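Tosulura Computer Refresh: progress report for February

Hi all,

Another month, another report, and this one is a happier read than the last! The short version is that the refurbished desktops are going out to families again, the waiting list is moving, and we are still inside the budget you approved. The longer version follows, with the usual grumbling about parking.

Old office towers are still the bulk of what we give out.
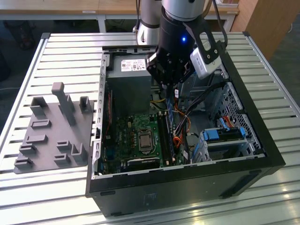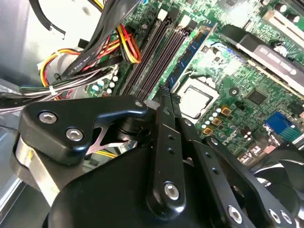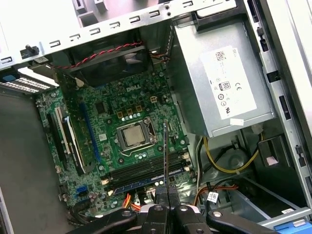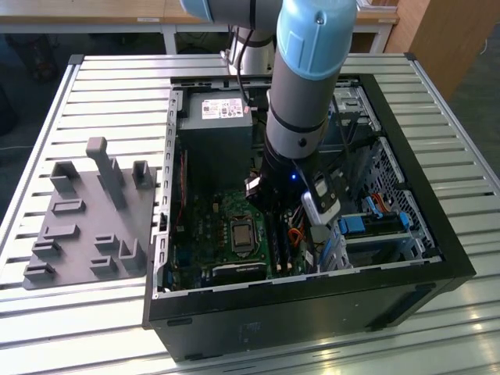 Are we still on track to place 350 computers with families by the end of the grant?

I think so, as long as donations hold up. We have placed 427 machines over the life of the program, but only the ones since your grant started count toward the target, and those stand at 32 short. Pasberg has promised us another load of office desktops in spring, and that should cover it with a few left for spares.

Now for the families, which is the part I like best. The Wednesday evening pickup has turned into a bit of a social thing. People come for the computer and stay for the coffee, and we end up answering questions about school logins and printers until well past eight. I'd like to keep it going through the summer if we can get the room (Wunderlich has let us use theirs so far, and hasn't charged us a cent).

The beginner class is full at 15 seats. We tried a morning session too and it flopped – three people one week, one the next – so I've dropped it and put the hours into phone help instead. That line is busy, mostly with passwords.

Spending: keyboards and mice cost more than I planned, and I've moved some of the printing money over to cover them. Delivery came in under. Flaria raised the rent on the storage unit, and I'm looking at a smaller one across the street, though loading there is miserable. I'll send the full sheet with the receipts separately.

One thing I need from you before the next report is a yes or no on buying headsets for the class. The quote is good until the end of the month.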